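Kitchen and Workshop Tips: What the Robots Have Taught Me About Putting Things Away
By Mwanaisha Nyanda
26 November 2021

Regular readers will know that I spend my working days at Amedari, helping to run tests on a pair of robot arms that are learning to handle cups and bowls, and my evenings at home trying to get a family to do the same. I have been promising for months to write down what the one has taught me about the other, and since the wet weather has kept me indoors, this is the page at last. Put the kettle on, it goes on a bit!

First, a little about the work, so the tips make sense. We wanted to know how best to teach two arms to tidy small crockery into a stack. The old way in our group was to have a person steer the arms through the whole job, start to finish, and record it, and then do that again until we had 1000 recordings. It is slow and it makes your shoulders ache. The newer way, which we have called Havance, uses only 200 full recordings and adds 302 short ones that begin halfway through, from a muddle. The bowl is too far off, say, or the cup is held a bit low, or one hand is busy and the other hasn't decided what to do yet. The person steering has to get things right again from there.

I was rather doubtful, I must say. But the arms taught from the smaller, muddlier set finished the stack more often than the ones taught from the big tidy set, and when they went wrong they were much better at having another go. The old lot would miss the bowl and carry on quite cheerfully as if they had it, closing on thin air and then "placing" nothing at all with great care.

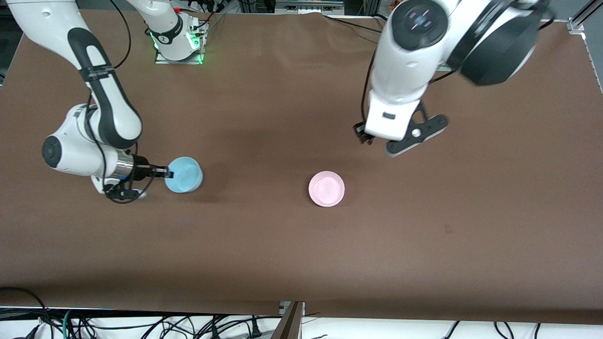 So, my first tip, and it has changed my own kitchen more than any gadget: when you are teaching a child (or a husband, or a new lodger) to do a job, don't only show them the perfect version. Start them off in the middle of a mess. I used to lay everything out beautifully before showing my youngest how to wash up, and then she was lost the moment there was a greasy tin in the bowl before the glasses. Now I let the sink get into a state and we work out together what comes next.

Second tip: clear a proper gap between things. The arms do far better when there is open table between one item and the next, and so do I. On the draining board I leave a hand's width between mugs, and I have chipped far fewer handles. In the workshop, the same goes for jars of screws on a shelf — if you have to move one to get at another, sooner or later one is going on the floor.

Third: plain, matt surfaces are easier to work on. Shiny worktops throw back the light and you lose small things in the glare. At home I keep a length of plain lining material rolled up behind the door and spread it out for mending, sorting buttons or taking the mixer apart. Wipe it with a damp cloth and barely a drop of washing-up liquid, and let it dry flat or the corners will curl for ever.

Fourth: nest by the rim. Hold a cup by the sides, lower it until you feel it touch, and only then let go. Our arms used to let go early and the cup would drop that last bit and tip. I watched this go on for a whole January before I noticed that I do exactly the same with my good teacups.

Fifth, and this is one from Okoth, the workshop next door to ours, who make the benches: give yourself 10 minutes at the end of a job for cables and leads. Coil them loosely, tie them with a bit of old tape or a strip of cotton, and write on the tape what each belongs to. I have a drawer of chargers at home that I have been "about to sort" for years, so I am in no position to lecture.

If you would like to try the muddle method with stacking, the small plastic cups and bowls from the Anico range are light, cheap and don't mind being dropped. Let little ones practise on the rug first and move up to the table once they've got the feel of it.

Next time, limescale, and what I do about the awful tap in the utility room.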